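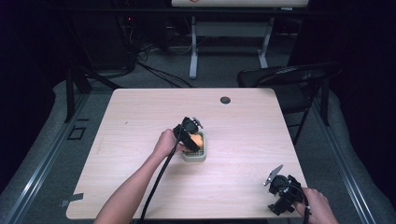
Week 2. A small tray with a light gray rim on a wooden table.

Okay, picking up where we stopped on Monday, which was halfway through my rant about mise en place. I cooked the line at Varnstead for years before I taught anybody anything, and I still think most kitchen trouble starts before the stove is on!

So, trays. Give every ingredient its own spot and put the spots in the order you'll reach for them (left to right for me, flip it if you're left-handed). Hằng Đỗ, who ran the cold station at Prelholm, set hers up back to front and was faster than all of us, so don't treat my way as law.

Weigh things. Please! The carrot salad on your recipe sheet wants 162 grams of carrot, peeled and trimmed, and I know that looks fussy, but the dressing is built on it. If you double the batch, double the salt last and taste as you go.

Knife work for this week is the small dice. Square off the carrot first, cut planks, then sticks, then cubes – and save the trimmings, we'll want them for stock. A fresh tub holds about 2000 milliliters, so you have room.

Label everything with the item and the time, say 9:40, in marker on tape. I'm a pest about this one.

For next time, read the Sutanto chapter on stocks and bring a peeler you like. The ones in the drawer are terrible.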